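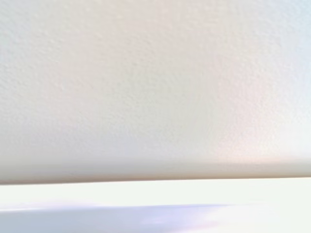
Helle, fein strukturierte Oberfläche, gesehen von der Kamera am Greifer.

Pirkska vermietet Robotik-Arbeitsplatz mit Waschtisch

Jundcombe, 13. Juni 2024. Der Anbieter Pirkska erweitert sein Mietangebot für Entwicklungsteams um einen Arbeitsplatz für Aufgaben im Badezimmer. Das Paket trägt den Namen Brellberg und kann ab sofort für Zeiträume von mindestens 3 Tagen gebucht werden. Es enthält einen Roboterarm mit Greifer, einen Waschtisch, mehrere Kameras und die Einrichtung vor Ort durch einen Techniker.

Bisher hatte Pirkska nur Küchenarbeitsplätze im Programm. Nach Angaben der Firma kam der Wunsch nach einem Bad von mehreren Kunden, die ihre Software für Hilfen im Haushalt prüfen wollen. Waschtische gelten dort als schwieriges Gelände, denn die Flächen sind hell und die Gegenstände klein. 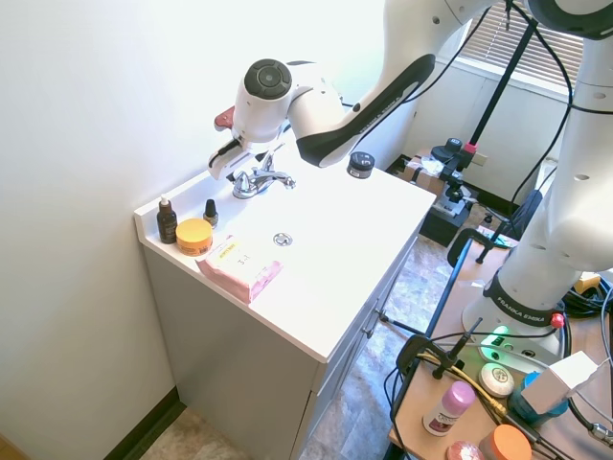 Zum Paket gehört auch eine Sammlung von Gegenständen, mit denen die Teams das Greifen und Ablegen üben können. Pirkska liefert 26 Stück, eigene Gegenstände sind ebenfalls erlaubt. Der Kunde entscheidet selbst, was auf den Waschtisch kommt und was daneben bereitliegt. Schon die Formen unterscheiden sich deutlich: Ein Fläschchen aus braunem Glas verlangt einen anderen Griff als eine flache rosa Packung oder ein runder Tiegel mit orange-gelbem Deckel. Auch der verchromte Wasserhahn steht mitten im Arbeitsbereich, und der Arm muss seinen Weg um ihn herum planen.

"Wir möchten, dass die Leute am ersten Vormittag arbeiten können und nicht erst Kabel suchen", sagt Eamon Costello, der das Angebot bei Pirkska betreut. Die Aufnahmen der Kameras werden nach jeder Sitzung an den Kunden übergeben. Eine Kopie bleibt nur dann bei Pirkska, wenn dies im Vertrag vereinbart ist.

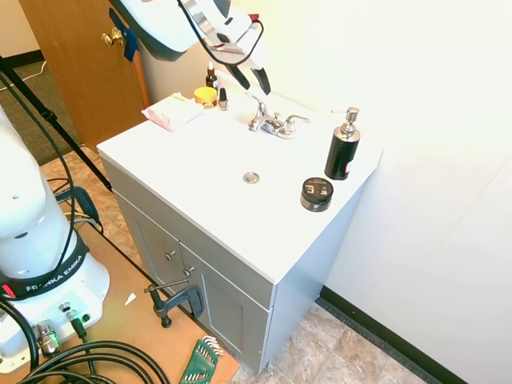

Preise und Termine

Die Miete wird nach Tagen berechnet, die Kosten für die Einrichtung sind darin enthalten. Hochschulen bekommen einen Nachlass von 20 Prozent. Für den Transport innerhalb von 100 Kilometern um Jundcombe entstehen keine weiteren Kosten, größere Entfernungen werden einzeln angeboten.

Als erster Kunde hat das Ingenieurbüro Nic Giolla den Arbeitsplatz reserviert. Im Dezember soll eine zweite Ausführung mit Dusche folgen - die Maße stehen noch nicht fest. Anfragen nimmt Pirkska über das Formular auf der eigenen Webseite entgegen.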